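My brother-in-law has been telling me to go to the Petkov open day for three years running, and every November I come up with some excuse. This year I ran out of excuses (and he offered to drive), so off we went to Lultlow with a thermos and a bag of those little cheese crackers, and I have to say I had a great time!

If you don't know Petkov, they do robot training. They don't build the robots, they teach them, or more exactly they put together the stuff that the robots learn from. They have the upper floor of what used to be the Kerkitz shoe warehouse, and once a year they open the doors and let regular people like me wander through and ask silly questions. I asked plenty.

The big thing downstairs was the Otine, which is an arm on a rolling base, and it was sorting socks when we came in. Slowly. There was a crowd of kids around it three deep, all yelling advice. It would pick up a sock, think about it for what felt like a week, and then put it in a bin, and the kids would go nuts like somebody had scored a touchdown. I never did get close enough to see whether it was matching them or only sorting by color, and my brother-in-law and I argued about that the whole way home.

But the part I keep thinking about was upstairs, where they had the recording demo. Somebody sits at a plain table and does small everyday jobs with their hands, over and over, with a camera up at head height looking down at the work. The job while we were up there was a pen. Take it apart, put it together, cap off, cap on. 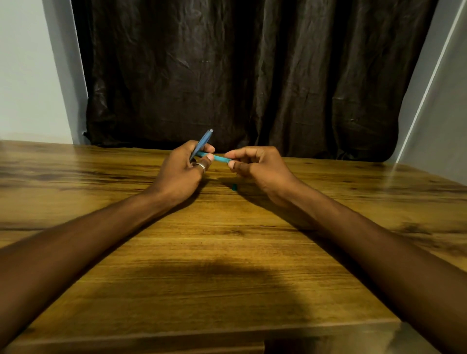
I figured I'd get bored in a minute and I stayed for close to half an hour. There's a funny thing about a job that small when you really pay attention to it. One hand holds and the other hand does the fiddly part, and then without any fuss they trade. I must have put a cap on a pen ten thousand times in my life and I couldn't have told you which hand does what. I went home and tried it at the kitchen counter and I still couldn't tell you, because as soon as I watched myself I got clumsy and dropped the cap behind the toaster.

They had a whiteboard by the stairs with the tally for the pen job on it. The goal had been 1000 recordings, and they'd blown right past that and were up to 1317. I asked if they'd stop there and got a very polite laugh. More is better, apparently, as long as it isn't the same thing done exactly the same way each time. They want the slow ones and the awkward ones too, and different people, and lefties especially. I'm a lefty! I've never been in demand before.

The question everybody in our little group wanted to ask was why a pen. A man in a fleece vest finally came out with it and said surely a robot has better things to do, like the dishes.
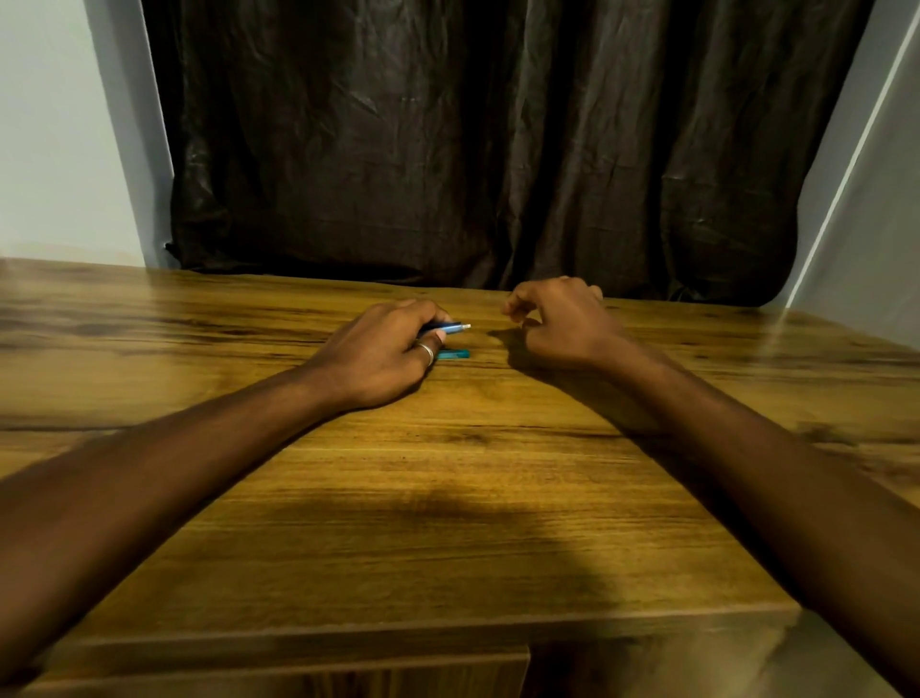

Milovan Vukčević told him the dishes would be easier in some ways. A plate is big and it stays the same shape, and if you hold it an inch off from where you meant to, you've still got a plate in your hand. With a pen, an inch is a miss. He said two hands working close together on something thin is one of the things their robots still do badly, and that he would be happier with a machine that could cap a pen every time than with one that could do a backflip.

The fleece vest man said he'd still take the dishes. I was sort of with him, to be fair, but I liked the answer.

Then somebody's daughter, maybe eight or nine, asked if the robot gets to try it after it watches. Yes, it does, and there was a screen at the end of the room playing clips of the tries. Oh my goodness. In one of them the cap shoots off the table like a watermelon seed. In another the robot holds the pen perfectly, brings the cap over perfectly, and then presses it very gently into thin air next to the pen, and lets go. The girl laughed so hard she had to sit down on the floor. There were good ones in there too, a few where the cap clicked right on, and each time that happened the whole room made a little "ooh" noise. Me included.

I didn't sign up to do a session myself, and I'm kicking myself a bit. They take walk-ins during the open day, but the line was out to the landing by then and my brother-in-law was making his parking meter face. You get a stool and a short sheet of instructions, and that's about all the training there is. One woman coming out told me the hardest part was not talking with her hands in between.

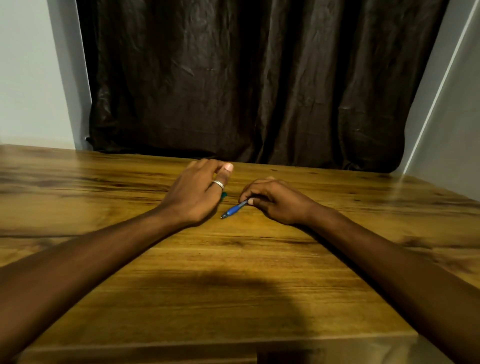 What I'd tell you if you're thinking of going: get there when they open at ten, and head upstairs first while the kids are busy with the socks. We did it the wrong way around and spent a good while stuck at the bottom of the staircase. The coffee is in the back hall and it's fine. The elevator is tiny, so if you have a stroller, be ready to wait. Parking behind the old warehouse fills up fast and the meters on the street only take coins, and I found that out with two quarters and a Canadian dime in my pocket.

Admission is free but there's a clicker at the door, and the guy working it told me I was visitor number 1473. I asked if I won anything. He gave me a sticker with the Otine on it, which is now on my laptop, a little crooked.

I've got more to say about the socks, but I want to look up how the sorting works before I embarrass myself. If any of you were there and got closer to the front than I did, please leave a comment and tell me: matching, or just colors? There's a pizza riding on it.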